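Nokamley Paper Mill open day

Posted 12/23/22 by Leilani Thibodeaux

The old mill at Nokamley opens to the public twice a year, once in March and once just before Christmas. I had missed it three times, so I booked early and drove up the night before. Parking is in the paddock across the creek and costs nothing. The walk to the gate takes five minutes on gravel.

Tours go in groups of 23. Ours started in the rag room, where cotton offcuts used to be sorted by hand. The benches are original and have blades set upright along the back edge for cutting off buttons. From there you go down a steep stair to the beater floor. The big beater is still run for visitors, and the guide had to stop talking until it was switched off again.

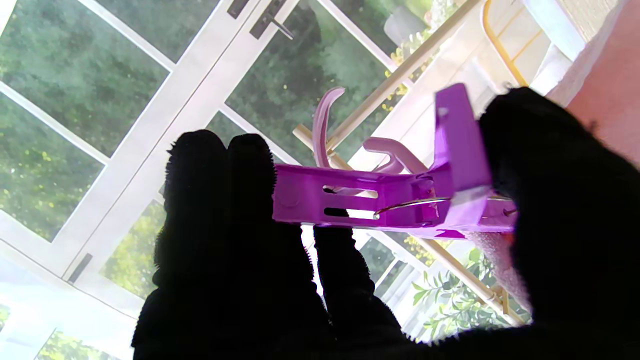

Reading time: 4 minutes

The vat room was the part I came for. Two papermakers work there on open days, making sheets in the old way with a mould and deckle. One dips and shakes, the other presses the sheet onto felt. They let six of us have a go. Mine came out thick at one corner and thin at the other, and I was told to collect it from the drying loft at the end of the day.

The loft is up another two flights and has louvred walls on both sides. Sheets hang over ropes in small bundles. According to the wall panel, the mill turned out 3,941 reams in its best year and 3,311 the year after, when the creek ran low for most of the summer. The account books are in a glass case beside the panel. The handwriting is very neat and I could read most of it.

Lunch was in the Ferri building, which was the packing shed. There was pumpkin soup, a sausage roll and not much else by the time our group got there. Bring your own if you are on a late tour. The tea was good and the tables were in the shade.

After lunch I looked at the water wheel, which does not turn at present. The bearings are waiting on parts and the guide would not give a date. The wheel pit is fenced but there is a decent view from the footbridge. The shop by the gate sells writing paper, blank books and seconds by weight. I bought 125 sheets of cream seconds in one bundle and have found only a few that are too marked to write on.

Entry was by donation, cards accepted. The ground floor is level, but the beater floor and the loft can only be reached by stairs. Wear closed shoes, as the vat room floor is wet. The toilets are behind the Ferri building and the mobile coverage stops at the creek.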